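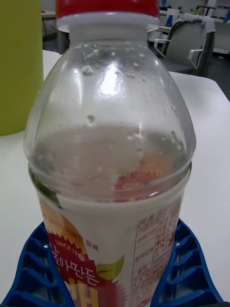 Eun-ji Jeon
Contributing editor, work and industry

Automated bottle handling at Hokalitz

Automated bottle handling at Hokalitz is the use of robot arms to pick, turn and place filled drinks bottles at the firm's sample and returns site. It began with a single trial arm and became part of daily work the following October. The site employs 55 people and checks bottled drinks on behalf of small producers and shops, among them the grocery chain Skanard.

Background

Hokalitz was set up to inspect goods that came back from shops with damaged labels, loose caps or doubtful dates. Until the trial, all bottles were lifted and turned by hand at a long bench. Staff read the food type, use-by date and ingredients from each label and typed them into a stock program called Yook. Sore wrists were the most common complaint in the site's accident book, and two experienced checkers moved to office work on medical advice.

Equipment

The arms are supplied by Hasa, an engineering firm that also services them. Each has a pair of soft plastic fingers with a ribbed, open structure. The fingers bend around whatever they close on, so the same pair can hold a bottle, a carton or a tub. They press against the sides of a bottle low down, over the label, and leave the neck and cap clear. A small camera near the fingers takes close views for the operator's screen.

Clear plastic bottles are harder to handle than cartons. Droplets on the shoulder and bright reflections can confuse the camera, and a printed label may show through from the far side as a coloured blur. Cloudy, milky-white drinks make the fill level easier to find. Labels in Korean, with small red print in a bordered table, were among the first that the reading software had to be taught, and they are still passed to a person when part of the table is hidden by a finger.

Changes to the work

The bench job was split in 2. Operators now sit at a screen and confirm or correct what the arm has read, while handlers load trays and deal with leaking or crushed bottles. Staff swap between the roles every 3 hours. In the first month operators corrected 179 readings, most of them dates.

Brayden Marchand, who worked at the bench before the change and now trains operators, has described the new work as easier on the hands and harder on the eyes. Breaks from the screen were lengthened after staff asked for them. Some handlers have objected to the pace at which trays are called for - a setting that shift leaders can now lower themselves.

No jobs were cut when the arms came in, although posts left empty by retirement were not filled. Pay for the two roles is the same. Night work ended, as trays loaded by the evening shift are left until morning.

See also

Collaborative robots
Soft grippers
Repetitive strain injury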